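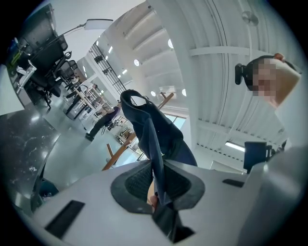 How often should you wash the clothes you wear every day?

Less often than most of us do it, and it depends on the fabric and on how close it sits to the skin. Underwear, socks and sports clothes go in the wash after each wearing. A sweater over a shirt can wait for many wearings if you let it rest between them.

Slide 1. Title

Wait until the people at the back have found chairs. Say good evening, thank Bríd Ó Briain for the invitation and for the use of the Flanagan room. Say my name slowly, people never catch it the first time.

Say where I come from in the work. I was a laundry worker at the Letus hotel, then I learned alterations, and now I run the care desk at Trikholm, where we rent out clothes for work and for special days. We have 3000 garments on the rails. Every one of them comes back to us worn by somebody, and my desk decides what happens to it next.

Explain that I will talk for the first part and then we pass the samples around. Questions are welcome in the middle. If I don't understand a question I will ask to hear it again, please don't be shy about that.

Slide 2. What washing does to cloth

Start with the lint. Hold up the jar. This is from one week of our dryer and it was all clothes before. Pause here, let them look at it.

Three things wear the cloth in a machine: water, heat and rubbing. Rubbing is the one people forget. When the drum is too full the clothes rub hard on each other and don't get clean. When it is almost empty they fall heavily. For cotton, fill the drum loosely and leave space for your hand on top. For wool and thin things, half full is enough.

Zippers closed, buttons open. Many people do the opposite with buttons. A closed button pulls on its thread during the whole program, and the buttonhole stretches also.

Slide 3. Temperature

Most everyday loads are fine at 30 degrees Celsius. Say Celsius clearly, last time somebody wrote down the number and thought about Fahrenheit. Bed sheets and towels I wash warmer, and also when somebody in the house is sick.

Expect the question about smell. If clothes smell when they come out, look first at the machine itself: the rubber seal of the door, the soap drawer, the filter. Then look at how much detergent is used. Too much detergent stays in the cloth and holds the dirt. Tell the story of Brendan Brophy's work jackets (short version!). He washed them hotter and hotter for a whole winter, and then we ran them two times with no detergent at all and there was still foam in the glass of the door.

Slide 4. Dark colors

This slide is new since December, I have not practiced it so much. Go slowly.

Turn the garment inside out. Cold or cool water, short program. Liquid detergent is my preference for darks, as powder can leave pale marks in the folds when the water is cool. Don't dry in strong sun. New dark jeans should go alone or with other darks the first few times.

A gray look on black cotton is often not lost dye. It can be small broken fibers standing up on the surface. A fabric shaver or a soft brush will bring some of the darkness back. Show the two sleeves, the brushed one and the other one. Put them under the lamp, the ceiling light in this room is too yellow.

Vinegar. Somebody will ask. I don't use it to keep color, because I have tried it on our own stock and saw no difference. Bianca Tudose does not agree with me and she has worked longer than I have, so tell them this too.

Slide 5. Airing and brushing

My favorite part, but watch the clock. At 6 the next group needs the tables.

After wearing, don't put the sweater directly back in the closet. Hang it over the back of a chair, or better over a wide rail, until the morning. Heavy knits should lie flat, the shoulders grow long on a hanger. Brush a wool coat downward, with the nap, while it is hanging. Under the collar too.

Small stains: only the stain gets washed. Cool water, a white cloth, press and lift. A colored cloth can give its own color. Ask if anybody wants to try it with the coffee I brought, there are enough squares of cotton for everyone.

Slide 6. The Tretton evenings

Veronika Bognár started these in the Tretton library. People bring one piece of clothing they have stopped wearing and tell why. In the last group there were 19 people, and the reasons were often simple ones – a missing button, a hem that came down, an itchy label. Read two or three of the cards from the envelope. Not the one about the wedding dress, she asked me to keep it private.

Mention that Aidan Mac Suibhne teaches darning there now. He is left-handed, so left-handed people should come to him and not to me, I confuse them.

Slide 7. Samples

Pass the box from the left side. Order in the box: felted wool, pilled acrylic, faded cotton, stretched rib. Let people pull on the stretched rib, it is already ruined. The felted piece was a child's cardigan that went into a hot wash by mistake. Don't say whose.

While the box goes around, give out the paper with the care symbols. The triangle is the one people mix up most, it is for bleach. The circle inside a square is for the tumble dryer, and the circle alone is for professional cleaning.

If there is time left, show how to fold a knit over a hanger without making a mark in the shoulders. If there is no time, the drawing is on the other side of the paper.

Collect the jar and both sleeves before leaving. Return the lamp to Bríd.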